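Carrier Bag

A carrier bag is a light, open-topped bag with handles, given or sold by a shop or restaurant so that goods can be taken home or handed over at the door. When used for prepared food and groceries brought to a customer's address it is usually called a delivery bag or takeout bag. Most are made from thin plastic film, though paper and woven versions are also common.

Terminology

Usage differs by region and by trade. "Grocery bag" and "shopping bag" are the ordinary household terms in the United States, while "carrier bag" is more often found in catalogs and export documents. Wholesalers tend to name bags by the shape of the handle: T-shirt bags have two loops formed from the same sheet as the body, die-cut bags have an oval slot below the rim, and soft-loop bags have separate handles sealed to the inside. The term "delivery bag" may also refer to the padded, insulated case carried by a courier, which is a different article and is not covered here.

Materials and construction

Plastic carrier bags are most often made of polyethylene. High-density film is thin, crisp and noisy when handled. Low-density film is softer and stretches further before it tears. In both cases the plastic is melted and blown into a long tube, flattened, printed, and then sealed and cut into lengths. Side folds, known as gussets, allow the finished bag to open out around a box or a stack of containers.

White is the usual base color for restaurant and grocery use. The white comes from pigment added before the film is blown, and a heavier dose makes the bag harder to see through. Recycled content can give the film a gray or yellowish cast, and some makers place it in an inner layer for that reason.

Printing

Printing is normally done by flexography, in which raised plates transfer ink to the moving film. Each color needs its own plate, so single-color designs are widespread among small businesses. Red on white is a frequent choice and stays legible when the bag is creased. Common subjects include a shop name, a simple emblem such as a building or a box, and borders or blocks of solid color. Lettering near the rim is often lost in the folds once the bag is picked up, and printers generally advise placing the main emblem lower on the body.
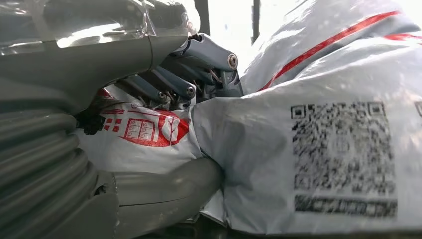 Sizes and trade practice

There is no single set of sizes. The supplier Graron lists 11 standard sizes in its food service range, sold in cartons of 400, while the smaller firm Denitz sells mainly to restaurants and prints to order. Sizes are stated as width, gusset and length, in that order. Length is sometimes given with the handles and sometimes without, and this has been a regular source of confusion in ordering.

In a study of restaurant packing published in February, Mi-kyung Bae examined 114 takeout orders and found that nine had been packed in two bags, one inside the other. Double bagging was most often used for soups and for orders with several drinks. Bae also noted that staff at the busiest counters kept only one size of bag within reach, whatever the size of the order.

Handling

A filled bag is carried by its handles or gathered at the neck. Gathering bunches the film into a thick strand, which spreads the load over more material but also tips the contents toward the center. Flat containers are packed at the bottom, with the heaviest lowest, and napkins and utensils are added last. Some restaurants knot the handles or close the neck with a sticker – the Kwak label, a paper seal that tears when lifted, is one such product.

Reuse and disposal

Households commonly keep carrier bags for lining small wastebaskets, wrapping shoes for travel, or carrying wet clothing. Thin film is unsuited to most curbside recycling programs, where it can wrap around sorting equipment. Collection bins at store entrances are the more usual route, and bags are expected to be empty and dry when dropped off. Tassanee Wiriya's household survey for the Raller project recorded bags stored in drawers, under sinks and, in many homes, inside another bag.

See also
Paper bag
Takeout container
Tote bag

Last reviewed 14 June 2026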